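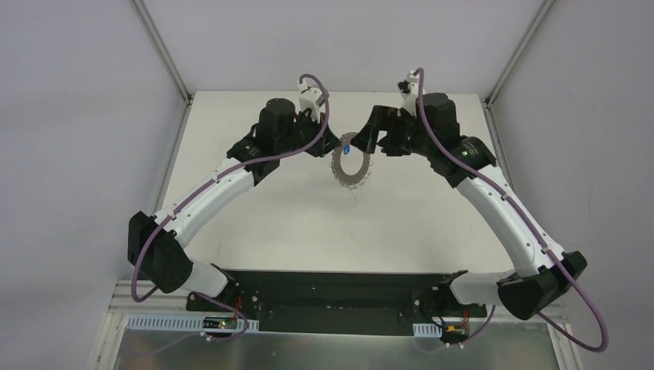
Figure 1. Both arms holding the toothed ring between their grippers above the work surface.

3. Gripper comparison

3.1 Setup

Katherine Inga and Mercedes Pacheco carried out the tests in December on the two-arm cell. Both arms are bolted to a common mounting plate and carry the same black-fingered gripper. Two sets of finger pads were compared: the Perkari pad, a smooth molded part, and the Zotton pad, which has shallow cross grooves. The controller was a Terkommont unit running the same motion file for both sets.

3.2 Procedure

The left arm presented the ring upright. The right arm closed on the opposite side, the left gripper opened, and the ring was passed back in the same way. Each pad set was run for 600 transfers. Closing force was left at level 5 throughout. A transfer was logged as failed if the ring dropped or turned far enough that the receiving fingers closed on air.

3.3 Results

The Perkari pads failed more often, mainly by rotation. With so thin a part, contact is close to a line, and the smooth surface gave little resistance to twisting. The Zotton pads held the angle better but sometimes caught a tooth on release and pulled the ring toward the opening gripper. Lowering the opening speed reduced this.

The controller log contains 3,871 position warnings, most of them from the right wrist. We did not separate these by pad set, so they are left out of the comparison.

3.4 Open points

Pad wear was not measured. The Partington force sensor arrived too late to be fitted, and grip force is therefore given as a controller setting only.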